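Report on a Demonstration Visit: Hand-held Grippers for Recording Manipulation Tasks
Myrtle Dvorak and Kayode Edet
Reading time: 2 min

The visit took place in August as part of the automation module. Its purpose was to see how grasping tasks are recorded by hand and how the recordings are prepared for training a robot arm. Our host was Cerinance, which runs a demonstration room at its Dosden site.

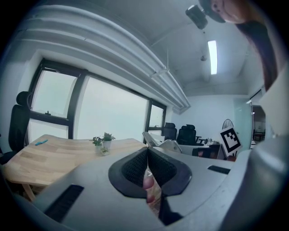 The session was in two parts. In the first, staff explained the recording method. The operator holds a gripper in one hand and carries out the task directly, with a camera on the tool recording what the fingers do. No arm is needed at this stage. The path of the tool is worked out later from the video and the motion sensor data, and a printed marker board with a known pattern gives the software a fixed reference for scale and position.

In the second part we were each allowed to record. The task was to pick up a small item, hold it for a moment and put it down again. Kayode found that closing the fingers too quickly pushed the item away before it was gripped. Myrtle had more trouble with release, as the soft pads tended to hold on to light items. Staff advised a slower approach and a short pause before each change of direction. Both of us improved with practice, though we did not time our attempts and cannot say by how much.

Data handling

Recordings are sorted with an in-house program called Onyeka. It rejects a recording if tracking is lost, if the marker board is never found, or if the grip is hidden for too long. We were shown the summary for the set then in use, named Warkness. It held 2,114 recordings, of which 2,042 had passed, leaving 72 rejected (3.4 per cent). Most of the rejections were put down to lost tracking during fast turns of the wrist. We were not given a full breakdown.

Observations

The quality of a recording depends a good deal on the operator. Two people doing the same task produced visibly different paths, and we were told that this variation is wanted up to a point. Where that point lies was not made clear.

Plain walls and large windows can both cause difficulty for tracking, the first through lack of detail and the second through glare. We asked whether blinds had been tested. They had, but only over three short sessions, and no result was available.

The weight of the tool was acceptable for short periods. Over a full working day we would expect some strain on the wrist, and the report given to us did not cover this.

Further work

We intend to repeat the pick-and-place task in the college laboratory using a printed gripper and a single marker board. Pad stiffness will be varied first, with the same item used throughout. Kayode will write the script for checking recordings, and Myrtle will prepare the pads and mounts.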